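The case for boring rooms in simulated training data

Most of the argument about simulated data for mobile robots concerns realism. People compare shadows, textures and friction models, and the side with the better renderer usually wins the meeting. I think the more useful argument is over which rooms and which tasks get generated in the first place, and my position is that most teams generate too few dull ones.

Some background on where I am coming from. I work on data for a navigation policy at Preltance. The policy takes a camera view and a short instruction, such as "go to the door," and outputs a path. Our first training set had 2000 episodes, all built in a scene generator called Kuvex. The generator has a clutter setting, and we ran it high. The reasoning was that hard examples teach more per hour of compute, and that a policy able to cross a crowded storeroom would have no trouble in a plain one.

That reasoning was wrong in a specific way. In cluttered rooms, the policy learned to keep turning. Nearly every successful path in the set bent within the first meter, so bending early was rewarded whether or not anything stood in the way. When we tested in rooms with a clear lane to the goal, it swerved toward the furniture and corrected late. Of 167 test runs in open rooms, 40 ended with contact against a wall or a table leg. The cluttered test set looked fine, and that was the number we had been reporting.

Rosalinda Bañez, who reviews our failure logs, proposed a remedy I resisted for longer than I should have. She wanted a large share of the next set built from rooms where the correct action is to drive straight. A door, two walls, one table, perhaps one small thing on the floor that does not need to be avoided. My objection was that such episodes contain almost no information. Her reply was that the policy evidently did not have that information yet.

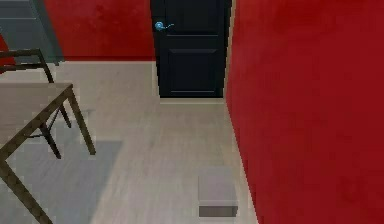

How much of a training set should be easy cases?

Enough that the easy case is represented at close to the rate it will be met in use, and then somewhat more if the policy has already picked up a bad habit. For an indoor robot that share is large, as most trips in most buildings are short and unobstructed. We settled on about half and have not seen a reason to lower it.

There are fair objections. The first is cost: a plain room takes the same rendering time as a full one, and the episode teaches less on average. I accept this. The average is a poor guide, though, when the errors are concentrated in the part of the distribution that was skipped. The second is that a good architecture should generalize from hard to easy without help. Possibly it should. Ours did not, and the Brandão group, working with a different model and a different generator, described the same early-turn habit to us in April.

The third objection is the one I take most seriously. Plain rooms are easy to generate badly. If the door is always centered and the lane is always wide, the policy learns a new shortcut - drive at the middle of the view - and we have traded one habit for another. A plain room still needs variation in door position, starting heading, wall color and floor finish. A table near the lane matters more than a table in it, because the lesson is that nearby furniture does not require a response. We now check each batch of plain rooms with a baseline that ignores the camera and drives straight ahead. If that baseline succeeds too often, the batch goes back.

I would also ask teams to report results by room type. A single success rate hides exactly the failure described here. We keep eight categories, from empty corridor to packed storage, and publish all of them internally, including the two where we are still poor. The Clodura benchmark reports one figure per model, and I have stopped using it to choose between checkpoints.

Better rendering remains worth having. Given a fixed budget, I would spend the next portion of it on ordinary rooms with varied starting positions before touching the shadows again.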